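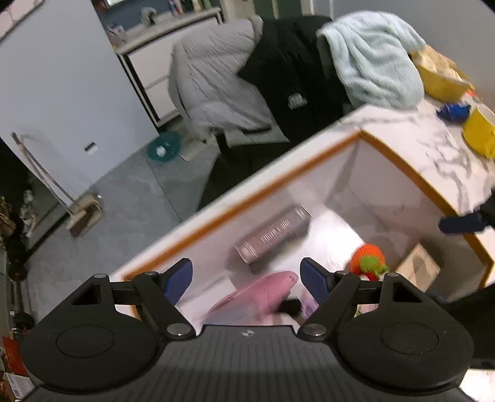

Trekar sealer is a water-based penetrating treatment for natural and engineered stone surfaces in kitchens, bathrooms and workrooms. It reduces the rate at which liquids enter the pores of the material. It does not form a film, and it does not change the slip resistance of a floor. Most questions we receive concern white tops with a marble pattern, particularly those with an open compartment set into the surface, where the cut edge needs the same attention as the flat area. The answers on this page apply to the current formula. Page last revised March 27, 2024.

Which surfaces can be treated?

Marble, limestone, travertine, slate, unglazed terracotta and cement-based terrazzo. Granite varies. Some dense granites absorb almost nothing and gain nothing from a sealer. Glazed tile, glass, laminate and solid acrylic should not be treated, as the product will dry on the surface and leave a haze.

My top has a marble pattern but I don't know what it is made of. How do I find out?

Start with the water test. Place a teaspoon of clean water on an area that gets little use and wait 13 minutes. Wipe it off. If the spot is darker than the material next to it, the surface is absorbent and can be sealed. If there is no change, it is either a printed or cast product, or stone that has already been treated. A pattern that repeats at regular intervals usually indicates a printed surface. When the result is unclear, ask the supplier for the data sheet before applying anything.

How much do I need?

One liter covers 7 square meters of polished marble in two coats. Honed and tumbled finishes take more. Coverage tables for each stone type are printed on the inner label, which peels back from the lower corner.

How is it applied?

Clean the surface with a pH-neutral cleaner and let it dry overnight. Spread the sealer with a lint-free cloth or a foam pad, working in sections no larger than you can reach comfortably. Leave it for 7 minutes, then remove all of the excess with a dry cloth. Apply the second coat after 2 hours. Do not let the liquid dry on polished stone.

Do cutouts and inset bins need separate treatment?

The cut edge does. Sawn stone is more open than a polished face and takes up water faster, and the edge is also where damp cloths tend to rest. Apply the sealer to the edge with a narrow brush, two coats before the flat area and one more along with it. Keep it off the liner. Plastic and painted metal liners do not absorb the product, and drips left on them turn tacky. Lift the liner out if it is removable. If it is fixed, mask it with low-tack tape and take the tape off before the last coat has cured.

The joint between liner and stone should be filled with neutral-cure silicone. Acetic-cure silicone (the type that smells of vinegar) etches marble. Sealer goes on first, but stop it short of the joint line, or the silicone will not bond.

How long before the surface can be used?

Light use after 24 hours. Full resistance to oil develops over several days - keep cooking oil, coffee and wine off the surface until the weekend after application if you can.

Will it prevent etching?

No. Etching is a chemical reaction between acid and the calcium carbonate in the stone, and it takes place at the surface. Lemon juice, vinegar and many bathroom cleaners will leave a dull mark on sealed marble just as they do on bare marble. Shallow marks can be worked out with Irkum polishing powder on a damp felt pad. Deeper ones need a stone restorer.

I have a white haze after drying. What went wrong?

Excess was left on the surface. Put a small amount of fresh sealer on the haze, wait two minutes and rub with a dry white cloth. The fresh product softens the residue. If the haze is older than a week, use Irkum residue remover instead and repeat the water test afterward.

How often should it be reapplied?

Test once a year. Many owners do this in November, before the heavier cooking season. Reseal only if the test spot darkens. Extra coats on stone that is already sealed produce haze and no added protection.

Can it be used on top of another brand?

On top of other water-based penetrating sealers, yes. Waxes and acrylic coatings have to be stripped first.

How should I store it?

Upright, closed, above freezing. Product that has been frozen separates and cannot be remixed. An opened bottle keeps for two years.

Where is it sold?

From the Frimpong trade counter and from Urora stores, in bottles of 1 liter and drums of 50 liters. Drums are trade only and ship on a pallet.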